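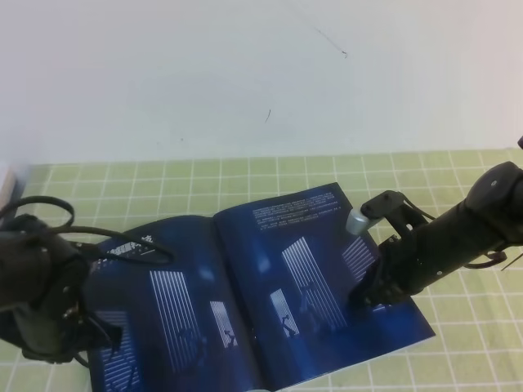 Blue booklet, open on the cutting mat.

Let the Bird Have Its Breakfast
By Rhiannon Skyrme

My phone went off at 5:40 one morning in May to tell me that a bird I had never seen was standing in a ditch at Saltow. I know Saltow well. I've lived twenty minutes from it for most of my adult life, and I can tell you that the ditch in question is wide enough for one bird and possibly a second one if they're on good terms.

By the time I had found both boots the alert had been updated four times. Still present. Still present, feeding. Still present, please park considerately. Then: flew east.

I drove out anyway, and so had half the county. The shoulder of the road was solid cars, and along the top of the bank stood a row of people in expensive green jackets, all facing a ditch with nothing in it. A man I'd never met told me that if I had been there fifteen minutes earlier I would have had it. He said this kindly, the way you'd tell someone about a sale on tires.

I belong to the alert group and I want to be clear that I'm not going to leave it. There are 2,128 of us in there now. I like most of them, or I like their spelling. But I've come to believe that the instant rare bird alert is a bad idea we've all gotten used to, and that we would lose very little if every post sat in a queue for a few hours before it went out.

The usual defense is that birds have wings. If you wait until the afternoon the thing may be gone, and somebody who would have loved to see it won't. True enough. It was also true when I started, when news of a rare sandpiper traveled by telephone from one retired dentist to another and reached people like me by supper. We missed a great many birds that way. I would like to report that it built character, but mostly what it did was leave us at home eating toast while a tired animal got some sleep.

Because they are tired, the rare ones. We tend to talk about a vagrant as though it had come to visit. It's a bird that took a wrong turn or got shoved off course by weather, and it has landed in the first wet place it saw with no fat left on it. It needs to eat and it needs to not be looked at by me. Some of them manage fine with an audience. I have watched a wader probe mud at the feet of a crowd as if we were fence posts. I have also watched a small brown warbler get moved from bush to bush by people who would each swear they never left the path, and each of whom had only gone two steps off it.

That's my real complaint. I don't think birders are villains. Put three of us at a hedge and we behave like people in a library. Put sixty of us at the same hedge, each with a long drive behind us and someone at home who was promised we'd be back by lunch, and we start doing arithmetic. The light's going. It hasn't shown in an hour. What if somebody just walked around the other side?

Then there's Arkumora. For those of you with a healthier hobby, Arkumora is the app that a lot of our group has moved to, and it gives each sighting a little flame that gets bigger the more people confirm it. I can't think of a worse picture to put next to a marsh in a dry spring, but set that aside. Last month it sent me a badge for my response time. I had been sitting in the parking lot with a sandwich when the bird flew over. I'm told this was my best performance of the season.

I can hear my friends at the county club getting their arguments ready, and a few of them are good. Records matter. A bird reported by one person at dawn and announced at noon is a bird that one person saw, and some observers have earned, shall we say, a certain reputation. (There was a gull at the Leka reservoir in a winter I won't specify. It was a bag.) A fast alert brings more eyes and better photographs. I grant all that. The answer seems simple enough to me: let the reporter call a couple of trusted people right away, and let everybody else hear about it after the bird has had its breakfast. We already hold back nesting owls and nobody has died of it.

Someone will also say that slow news favors the locals, who are retired and live nearby. As a person who will soon be both, I find this objection unfair and would like it dropped.

My county list stands at 130, a number so modest that a visitor once assumed I meant for the year. My neighbor across the lane at Conent has 84 and has never joined anything. She gets them all from the kitchen window or from walking the dog, and she had the bird from the ditch too, as I found out later. It had come east, you'll recall. It spent the afternoon in the wet corner behind her shed, where she took it for something ordinary with the wrong legs, wondered about it for a bit, and went in to start dinner.

She mentioned it to me the following week over the gate. I asked, in what I hoped was a normal voice, why she hadn't called. She said it looked like it wanted to be left alone.

I've put the queue idea to the people who run our group. They were polite and said they would think it over. Their reply arrived in under a minute.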